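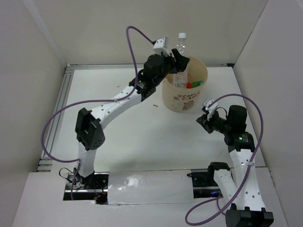
Unit 6 handout: Visit to the Nendholm lab

We meet at the side entrance on Sunday at 1:30. Rahel Grabner will run the demonstration in room 148. Bring this sheet and a pen.

Background

The station has two arms, each with its own gripper and a small camera mounted on top of it. Both arms share one table, so each has to stay clear of the other. The task for the visit is picking small items out of a paper bucket.

Watch for

Reach: how far the wrist tilts before the jaws go below the rim.
Cable slack: the purple cables are left in wide loops -- note where they go when an elbow bends.
Clear plastic: compare it with the small red and green objects. Which would you expect a camera to find more easily?

After the visit

Write one page on one of the three points. Read the Siddiqui chapter first. Pages are due at the start of the next lab session.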